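Home | Articles | Formats | Archive | About

Print this page | E-mail this article

Stop Embedding Fonts by Default

Sat 30 July

Most office programs offer a check box that embeds fonts in a saved file. Many companies turn it on for every user and never look at it again. I think this is a mistake, and the setting should be off until a document needs it.

The case for embedding is simple. A file that carries its own fonts should look the same on every machine. Line breaks stay where they were and tables keep their width. For a brochure going to a print shop, this matters.

Most office files are never sent to a print shop. They are memos, price lists and slide decks, opened by colleagues who have the same fonts installed. In March I went through a shared folder of 600 presentations built on the Skovix template. The template uses 2 custom fonts, and embedding added up to 70 percent to the size of a short deck. The recipients had both fonts already.

There is also the question of what gets embedded. A program may store only the characters used in the file, or it may store the full character set. The first choice keeps the file small but makes editing awkward: a colleague types a letter that was not in the original, and the program substitutes another font for it. The second choice allows editing and costs more space. Users are rarely told which one is active.

Licensing is the third problem. A font file contains flags that state whether it may be embedded, and whether for viewing only or for editing. Some programs respect the flags and skip the font with a brief warning. The author closes the warning, sends the file and assumes the layout is safe.

A better default is a standard font that exists on every machine in the company. When a fixed layout is required, export to PDF. When the recipient must edit the file and needs a special font, turn embedding on for that one document — and test the result on a second computer.

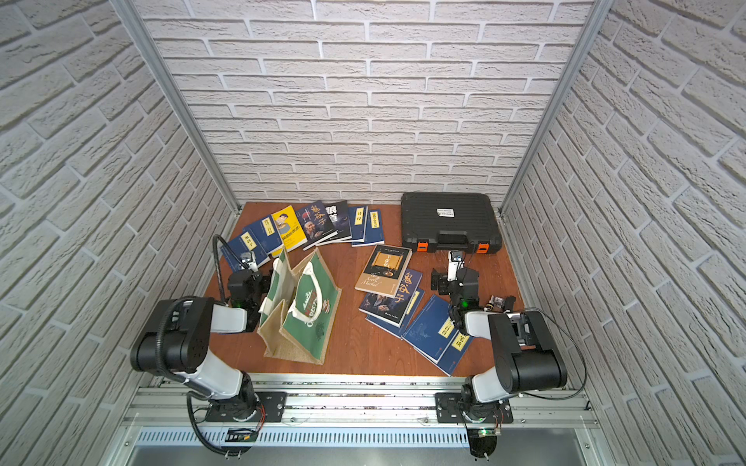
Efe Nwankwo disagrees, and writes that storage is cheap and support calls are expensive: at Ikeck the option was switched off for 3000 users, and complaints about shifted tables came in all week. I accept the point about support calls. Shifted tables usually mean the font was missing from some machines, and installing it there solves the problem for every file, old and new. Embedding solves it one file at a time.

Contact | Copyright Trirkura | Back to top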